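卓上ロボットアームキット「Dallent」導入検討レビュー

2018年12月15日(土)

来年度の設備予算に卓上アームを入れるかどうかを判断するため、Dallentのキットを評価した。用途はピックアンドプレースの予備検証で、産業用アームの購入前に把持と位置決めの課題を洗い出すことを目的とする。比較対象は、昨年見積を取ったCutvilleの完成品アームである。

構成
Dallentは3Dプリント部品とホビー用サーボの組み合わせで、構造部品はすべて自前で出力する。キットに含まれるのはサーボ、制御基板、ケーブル、ねじ類のみ。電源とプリンタ用フィラメントは別に計上する必要がある。出力データは配布されているが、肩まわりの部品は公差が厳しく、当方のプリンタでは穴径の補正が必要だった。補正後の再出力を含め、出力時間は合計88時間。この間プリンタは他案件に使えないため、占有コストとして見込んでおくこと。

評価方法
ワークにはデュプロ型のブロックを使用した。寸法のばらつきが小さく、破損しても交換費用が低い。スタッド付きプレートへの載置を基本動作とし、把持、移動、降下、解放を1サイクルとして100サイクル実施した。

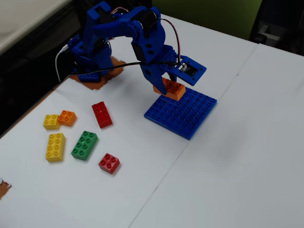
オレンジの2×4ブロックを把持し、青いプレートの角の上方に保持した状態。

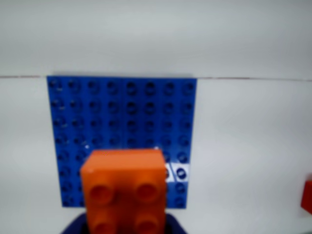
成功の判定は、ブロックがプレートのスタッドに嵌合し、解放後に傾きがないこととした。失敗は5サイクルで、いずれも降下時の位置ずれによる。把持そのものの失敗はなかった。ただし連続運転の後半では肩サーボの保持位置が下がる傾向があり、原点の取り直しを挟んでいる。無人での連続運転を前提とする計画には向かない。

剛性は価格相応である。アームを伸ばした姿勢では手先に目視で分かるたわみが出る。嵌合のように押し込み力が必要な作業では、ソフト側で目標高さを低めに設定して補う以外に方法がない。可搬重量の検証が目的なら、この機種は候補から外してよい。

予算
Cutvilleは精度と保守の面で優位だが、専用コントローラと年間保守契約が必須で、初年度の総額が予備検証の枠を超える。Dallentは本体価格が低い反面、組立と調整の工数が読みにくい。稟議では次の費目を分けて記載することを勧める。

・キット本体
・フィラメントおよび再出力分
・予備サーボ(肩用は最低2個)
・電源、非常停止スイッチ
・固定用治具とテーブル天板の補修
・組立、調整の人件費

予備サーボはHirose経由で手配した。単品でも購入できるが、納期が一定しない。3月の年度末に納品を間に合わせる場合、キットと同時に発注しておくのが安全である。当方は後から追加したため、検収が別になり事務処理が増えた。

サーボの交換目安について、メーカーの資料に記載はない。当方では稼働300時間で肩サーボを無条件に交換する計画とし、その分を消耗品費に入れた。実績に基づく数字ではないので、運用開始後に見直す。

評価
予備検証および担当者の教育用としては購入を可とする。量産工程の試作や、サイクルタイムの測定を目的とした購入は不可。ソフトウェアはNedanthorpeの制御ライブラリで動作を確認したが、付属のサンプルは関節角の直接指定のみで、手先座標での指定には逆運動学の実装が別途必要になる。この工数を見積に入れ忘れると、後で人件費の欄だけが膨らむ。

ケーブルの取り回しは標準手順のままでは余長が大きい。結束位置の変更を次回の組立手順書に反映する予定。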